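Visit to the Udden table works, Garkville

The group met at the goods entrance at half past nine. Udden makes tables and benches for schools, libraries and canteens, and opens the works to outside visitors each March. Our guide was Branwen Parry, who runs the machine shop. Safety shoes were required past the yellow line and ear plugs were handed out at the door.

Timber arrives kiln dried and is stacked on bearers in an unheated store for at least three weeks before use. Moisture content is checked with a pin meter at both ends of each board and again in the middle. Boards reading above the limit go back to the stack. Parry put the reject rate down mostly to one supplier and did not name it.

The saw hall has two rip saws and a cross-cut line. Offcuts longer than 400 mm are kept for rails and blocks. Shorter pieces go to the boiler, which heats the finishing rooms and, in winter, the offices. Dust extraction was renewed last year and the noise level is still high at the far end, where the duct passes over the walkway.

Tops are glued up in a rotary press with 60 clamps. Open time for the adhesive is short, and the two operators work from opposite ends towards the middle. The glue, sold as Brondumix, is mixed in small batches at the bench. Pressed panels rest overnight before planing. Several visitors asked about curved edges. These are cut oversize on the router and brought to the line with a second, lighter pass, which limits tear-out where the grain runs out at a corner.

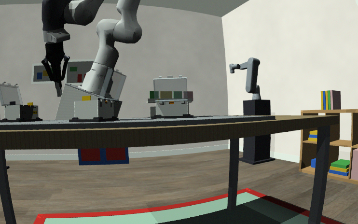 Rendering of a long table with a curved wooden edge, grey metal legs and a thin dark mat.

Steel legs are bought in as tube, then cut, welded and powder coated on site. The coating line takes a batch in 177 minutes from hanging to unloading, including the wash. Angled legs are held in a separate jig — the older one had worn at the stops and was letting the foot drift by a few millimetres. Fixing to the top is by machine screws into threaded inserts, with slotted holes across the grain to allow for movement.

Testing is done in a side room by Geetha Subramaniam. A sample from each run is loaded at the centre and at one corner, and the deflection is noted under load and after release. The rocking test uses a flat steel plate and feeler gauges. She showed us a failed insert in section; the hole had been drilled slightly too wide, and the thread had pulled out with the surrounding fibres.

Questions were taken in the canteen, which is fitted with Sastry benches from an earlier range. Almost 100 of these remain in use on the site. Spare feet for them can still be ordered from the works office.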